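查看完整版本: 臭氧发生器除室内异味到底靠不靠谱?Gollance 那台有人用过吗

板块:环境与空气 > 室内空气
发帖时间:2018年6月19日

楼主 灰鹭不飞
年初收了一套二手房,前房东抽烟抽得很凶,墙纸撕了、柜子擦了三遍,味道还在。中介推荐了一种上门“臭氧深度净化”,说是用 Gollance 的机器,打一次两小时,烟味、甲醛、霉味一次搞定,报价 2,000。我对“一次搞定”四个字天生过敏,所以上来问问。
我自己查到的情况有点矛盾。一边说臭氧是强氧化剂,能把有机物分解掉,自己再变回氧气,不留残留;另一边说臭氧本身就是空气污染物,伤肺。高空那层臭氧挡紫外线是好东西,怎么到了屋里又成坏东西了?
有懂的说说,推销的请绕道。

2楼 半桶蓝漆
同一个分子,位置不同而已。平流层里的臭氧离你二十多公里,你吸不到。屋里的臭氧你吸得到,它对气道的刺激跟它对烟焦油的氧化是一回事,都是那个多出来的氧原子在干活,它分不清哪个是烟味哪个是你的鼻黏膜。
商家最爱偷换的就是这个,宣传册上画个蓝天,写“大自然的净化剂”,好像买台机器就是把臭氧层搬回家了。

3楼 mossy_k
我家用过,有效。租客退房以后一屋子咖喱加烟味,请人打了一次,进去就没味了。人当然要离开,宠物植物也搬走,打完开窗。没有楼上说得那么吓人,酒店、二手车行都在用。

4楼 灰鹭不飞(楼主)
回3楼:没味是当天没味,还是过了一个月也没味?这个差别对我来说就是那 2,000 花得值不值。

5楼 mossy_k
当天和之后一个星期肯定没味。后来新租客住进去了,我没再去闻过。

6楼 半桶蓝漆
那就等于没有数据。
臭氧会让嗅觉暂时变迟钝,这件事很多人不知道。刚打完进屋,满鼻子都是臭氧那股腥味,别的味道闻不出来很正常。要评价,至少等一个月,关窗一整天,再找个没去过那房子的人进去闻。

7楼 老井水位
我说点偏技术的,不卖东西。
一,甲醛。常温下臭氧跟甲醛反应非常慢,慢到在两小时这个时间尺度上可以当它没有。拿臭氧除甲醛当卖点的,直接扣分。
二,烟味。烟味里有一部分是不饱和的有机物,臭氧确实能打断双键。可是打断以后生成的是小分子的醛和酸,还有超细颗粒物。也就是说原来的味少了,多了别的东西,其中就可能有甲醛。你花钱除甲醛,最后自己造了一点,这账怎么算?
三,源头。焦油在石膏板里、在门框油漆里、在地板缝里,臭氧只能碰到表面那一层。过几天里面的再往外走,味道就回来了。
四,材料。橡胶、乳胶枕、某些织物染料、电线外皮,高浓度打下去会老化变脆。门窗密封条是橡胶的话,要心里有数。

8楼 南窗漏风
第二条我不完全同意。醛是会生成,但打完通风充分的话也就散了。真正要命的是那种号称“人机共存”的小机器,插在墙上二十四小时开着,浓度低到除不了味,又高到你天天吸。上门那种至少人不在屋里。

9楼 老井水位
回8楼:通风能带走气态的,带不走吸附在布艺和墙面上再慢慢放出来的。不过你说的小机器问题更大,这个我同意。

10楼 清晨送奶
插一句,Tadlow 那个插墙式的就是这类,包装上写“负离子活氧”。活氧就是臭氧,换个名字而已。我妈买了两个,我给拔了,她还不高兴,说闻着像雨后的森林。雨后那个味里确实有臭氧,可谁会二十四小时住在雷暴底下啊。

11楼 灰鹭不飞(楼主)
“活氧”这个词我也看到了。中介发来的资料里,臭氧、活氧、负氧离子三个词换着用,我数不清到底是一种东西还是三种。

12楼 老井水位
活氧基本是臭氧的商品名。负离子是另一回事,是让空气里的分子或者微粒带上电,部分负离子发生器靠高压放电,会顺带产生臭氧。资料里混着写的,要么不懂,要么希望你不懂。

13楼 mossy_k
你们这么说,那车行和酒店都是傻子?人家天天处理异味,没用早不用了。

14楼 半桶蓝漆
车行要的是买家试驾那半小时没味。酒店要的是下一位客人不投诉。楼主要住十年。需求不一样,“有用”的意思也不一样。

15楼 mossy_k
行吧,这个说法我认一半。短期有效我还是坚持的。

16楼 Oosthuizen售后小周
各位好,我司Oosthuizen品牌臭氧机采用进口放电管,臭氧产量39克每小时,三十分钟还原为氧气,零残留,获得多项认证,需要的朋友可以私信,论坛用户优惠 50 元。

17楼 老井水位
“三十分钟还原为氧气”,请问在什么温度、什么湿度、什么浓度下?文献里常被引用的二三十分钟一般说的是半衰期。半衰期的意思是剩一半,再过一个半衰期剩四分之一。你把半衰期当成归零时间写进广告,我很难相信你其他的数字。
另外“多项认证”麻烦列一下名字和编号。

18楼 南窗漏风
39克每小时放在民宅里,进门之前拿什么测浓度?你们上门带检测仪吗?

19楼 清晨送奶
等回复。我赌不会有。

20楼 版主_空山
广告已记录,账号禁言。内容不删,留着当反面教材。各位继续,注意别人身攻击。
顺便把本帖到目前为止的要点收一下,后面的人不用从头翻:
1. 臭氧对甲醛基本无效,这一点前面没人反对。
2. 烟味短期有改善,长期存疑,3楼和7楼意见不同。
3. 人机共存的机器不要买,8楼、9楼、10楼一致。
4. 进屋之前的浓度怎么确认,没有商家给出过说法。 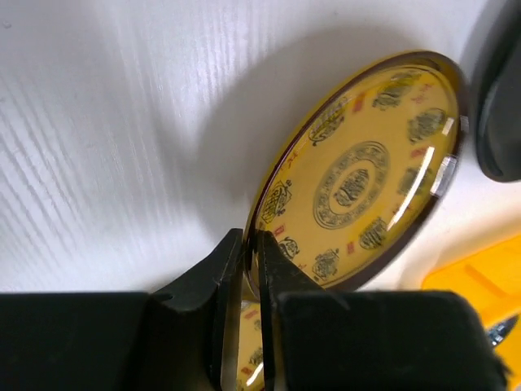

五、不打臭氧的话烟味怎么处理(21楼起)

21楼 老井水位
顺序大概是这样:先洗,再封,再通风,最后才轮到吸附。
洗,用碱性清洁剂,墙面、天花板、门框、柜子背面、灯罩里面全要擦。楼主说柜子擦了三遍,天花板擦过没有?烟是往上走的。
封,墙面擦完干透以后上封闭底漆,再刷面漆。跳过底漆直接刷乳胶漆,黄渍和味道迟早会透出来。
通风,两头开窗,中间加风扇,往外抽。

22楼 灰鹭不飞(楼主)
天花板没擦……空调也没拆。我以为味道都在墙纸里。

23楼 南窗漏风
空调必查。蒸发器翅片上挂一层焦油,你一开机就等于重新点了一屋子烟。找人拆洗,我们这边拆洗加排水管清理一台不到两百。

24楼 半桶蓝漆
同意查空调。封闭底漆我泼点冷水:有些底漆自己的味道很大,溶剂型的尤其大,刷完要散很久。别烟味没了,换成油漆味,然后又有人来推销臭氧除油漆味。

25楼 老井水位
回24楼:对,溶剂型封得好但味大,水性的味小但封焦油差一些。重的地方用溶剂型,其余用水性。刷完放一个月再搬,别急。

26楼 mossy_k
活性炭包呢?Mikico 那种挂袋,买一箱放着,比请人刷漆便宜多了。

27楼 半桶蓝漆
几袋炭静静挂在那儿,空气得自己走过去才行。衣柜、鞋柜这种小空间可以,客厅没戏。要用炭就用带风机的,并且炭要够重,滤网上撒几粒那种是装饰品。还有,说明书写“晒一晒可重复使用”,太阳那点温度脱附不了多少。

28楼 mossy_k
你是不是什么都不信?

29楼 半桶蓝漆
信肥皂水。

30楼 清晨送奶
哈哈哈。不过27楼说客厅没戏有点绝对,我放过,也许有一点点用。当然也可能是我同时开了窗。

31楼 灰鹭不飞(楼主)
我问了中介三个问题:打完之后室内浓度测不测,一个月后味道回来怎么算,机器型号能不能给我。回复是:“我们做了 1,000 多户,没有一户投诉。”三个问题一个没答。

32楼 老井水位
没有投诉和没有味道是两件事。问他有没有一户是打之前和打之后都测过的,把那份记录给你看看就行,一份就够。

33楼 南窗漏风
也别全怪中介,他就是抽佣的,你问他浓度他也不知道。直接问施工方,施工方也答不上来就别让进门。

34楼 灰鹭不飞(楼主)
打算先拆洗空调、擦天花板,再看要不要刷底漆。臭氧那个先推掉。溶剂型底漆刷的时候要戴什么面具?普通防尘口罩行吗?

35楼 老井水位
不行,防尘的挡不住有机蒸气。半面罩配有机蒸气滤盒,戴之前看一下滤盒的有效期。刷的时候窗全开,别一个人干,屋里别有明火。

36楼 晚稻
潜水很久,问一句:我三月刚打过臭氧,是不是白打了?现在开窗没味,关窗一天有一点。

37楼 南窗漏风
没白打,也没打好。先查空调。

38楼 半桶蓝漆
把乳胶枕拿出来捏一捏,掉渣就换。

39楼 灰鹭不飞(楼主)
空调师傅约好了,洗完回来更新。

本主题共39楼,1/1页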